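**Slide 4: what we compared**

Two parallel-jaw grippers, same arms, same controller, same task. Gripper A is the Zunari. Gripper B is the Grorkell. Say early that the arms were not under test. Someone always asks.

Task: take hold of the front crossbar and an upright of a light frame, lift, hold, put down. Both arms work from one clock.

**Slide 5: contact on the frame**

Leave this up while talking. Left fingers on the crossbar, right gripper against the upright near the joint. Point out the cable loop over each arm. Cable drag showed up in the wrist torque readings and we had to subtract it.
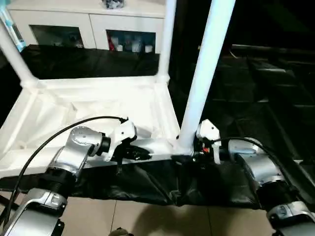 **Rajkumari Vishwakarma**
Test Engineer, End Effectors, Rulevent
Notes revised March 30, 2020

Round poles are the hard case for flat fingers. Contact is a line, and the pole rolls if the two arms disagree on height. Hanging cloth below the bar can get between finger and pole; log those grasps separately.

**Slide 6: results**

- 2,328 grasps logged in total, both grippers.
- Closing force set to 50 N throughout.
- 801 grasps on uprights, the rest on crossbars.
- 11 runs stopped by the force limit, all with Gripper B.

Do not read out the table. Give the slip figures for uprights only and move on.

**Slide 7: controller**

Position control first, then admittance control. The second gave lower side loads on both grippers. Gains were tuned by Mohit in November and left alone after that. If asked about the delay between arms, go to backup slide 2.

**Slide 8: open points**

Finger pads with a V groove are on order. Camera calibration drifts after a wrist change. Gayan has the script for the recheck.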